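FOR IMMEDIATE RELEASE

Rodton Repair Cafe Grows to Two Nights a Month and Opens a Lending Shelf

RODTON — The Garutari Repair Cafe, where neighbors bring broken lamps, torn coats and silent radios and sit down with someone who can help fix them, is adding a second evening every month starting in March. The cafe will also open a lending shelf, so people can take home the tools they need for longer jobs.

The move comes after the busiest winter the group has ever had. Roughly 70 people came through the door at the January session, and the wait for the sewing table ran past closing time. The team stayed until the last zipper was in.

"I love a full room, but I don't love telling someone with a toaster under her arm to come back in four weeks," said Irén Deák, who started the cafe at her own kitchen table. "Now she can come back in two, and we'll have the kettle on!" 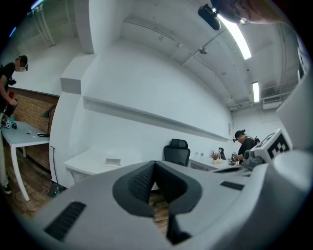 Photo: Garutari Repair Cafe

Sessions will now be held on the first and third Thursday, with doors open at 6 p.m. and the last repair started at 8:15. Visitors check in at the front desk, say what the trouble is, and get a seat at the electrical, clothing, bicycle or "everything else" table. Owners stay with their things and take part in the work, even if that only means holding the flashlight or reading the label on a tiny fuse.

There is no charge. Visitors pay for new parts if any are needed, and a jar by the coffee takes care of thread, solder and glue.

The lending shelf will open with 50 tools, among them hex key sets, multimeters, fabric shears, a heat gun and a very good darning loom donated by a retired tailor on Kiani Street. Tools go out for one session at a time and come back at the next. Anyone with a Rodton address can sign up, and so can people from Toreo, across the river, who have been coming since the bus line was extended.

"People fix one thing and then they look around the house for the next one," said Hermenegildo Orozco, who runs the electrical table. "A woman came in with a desk lamp in the fall. By Christmas she was rewiring her grandmother's floor lamp, and doing it well. I checked every joint and had nothing to say."

Orozco will also lead a short lesson at the start of each third-Thursday session. The first one covers plugs and cords: how to spot a worn one, how to replace it, and when to stop and ask. Later lessons will cover patching denim, truing a bicycle wheel and cleaning a sewing machine that has sat in a closet for years (bring yours — the dustier the better).

A few items are still off the list. The cafe does not open microwave ovens or anything with a gas line, and large appliances should stay at home. Phones and laptops are welcome for simple jobs such as a new battery, as long as the owner has saved a copy of anything important first.

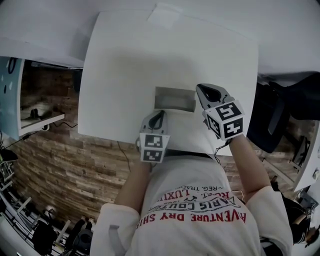

How to Take Part

Walk-ins are welcome at every session, and visitors are asked to bring no more than two items each. Clothes should be freshly washed, and chargers, remotes and loose screws should come along in a bag with the item they belong to.

The cafe is also looking for people who like to fix things, sew or greet visitors at the desk. No certificate is needed. New helpers sit beside someone experienced for their first evening and pick a table after that. The most wanted skill right now is clock repair, with four mantel clocks already waiting.

To sign up for the lending shelf, bring proof of address to any session. Tool donations can be dropped off during open hours.

About the Garutari Repair Cafe

The Garutari Repair Cafe is a free neighborhood repair group in Rodton, open to all ages. Children under 12 should come with an adult.

Press contact: Irén Deák, Garutari Repair Cafe, Rodton

###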